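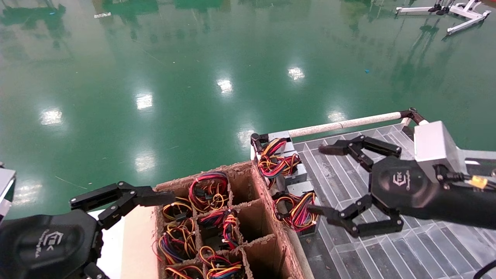 Workshop tips: keeping wiring harnesses out of a knot when a machine does the picking

Anyone who has put five harnesses in a drawer knows that they breed. By Wednesday you have one large harness with a great many ends. People cope with this by swearing and shaking. A pair of robot hands can't do either, so if you're thinking of taking one on, the drawer has to be sorted out first.

We've had the Teloston two-handed picking service on trial since August. You pay a monthly fee, they bring the arms and the hands, and they come back when you ring them. The job we gave it was a dull one: take a harness from a divided box, lay it on the ribbed tray next to the metal housings, go back for another. What follows is what we'd tell a friend with a similar bench, plus a few grumbles.

One harness, one compartment. It sounds like advice for children, but the temptation to double up when you're short of boxes is strong. Two in a cell will come out as two, or as one and a half.

Coil before you drop. A loose loop about the size of your palm is right. Wind it tighter and it springs open the moment it's let go, usually over the wall and into next door's compartment. Tuck the connectors into the middle of the coil if the cable is long enough to let you.

Leave a loop standing. Fingers of any kind want something to get hold of, and a harness pressed flat into the bottom of a cell offers them nothing. Don't get carried away, though. A loop that flops over the divider is an invitation to its neighbour.

Cardboard is fine. Skemum will sell you a moulded insert with rounded corners and a very handsome brochure. We priced it and went back to cardboard. The top edges do go furry after a while, and a furry edge snags thin wire, so run a strip of paper tape along them or swap the dividers when they start to look like an old dog. 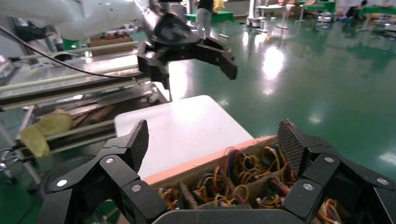 Mesh-textured fingertips above a box of harnesses, with a second arm's gripper over the white table.

Wipe the pads. Textured tips hold thin wire better than we expected, and they also hold fluff, cardboard dust and whatever was on your hands when you loaded the box. A dry cloth at the start of the shift will do. Teloston would like you to buy their wipes.

Fix the box down. A box that slides when a wire catches is a box in the wrong place for every pick after it. Two stops screwed to the table cost next to nothing. Double-sided tape works until you want the box back.

Mind the gloss. A shiny floor is lovely to sweep and throws every ceiling light straight back up at you. If the machine dithers at one end of the box, try switching off the nearest light before you ring the helpline. We rang the helpline. They suggested switching off the nearest light.

Now the service itself. Over our longest run it logged 862 picks, and we were content with most of them. It's slower than a person who is trying and a good deal steadier than one who'd rather be at lunch. Set-up took roughly 9 days, against the three in the quotation. The monthly charge is 3000 before VAT, which is hard to swallow for a small shop with one product and quite reasonable if you have several benches feeding the same line.

The Lewis desktop kit is cheaper and you own it at the end, but you also own the evenings spent getting it going. If you enjoy that sort of thing, you'll know already. For short runs of a few dozen, a patient person and a decent stool still win.

We've kept Teloston on for another quarter, mainly for the dull job, and bought more paper tape.

Recent tips
Getting tape residue off a painted bench
Tilardale stacking trays: six months on
Which side cutters to keep for best
Labelling short cables so the labels stay put
How to sweep an epoxy floor without moving the dust about
Old biscuit tins and what not to store in them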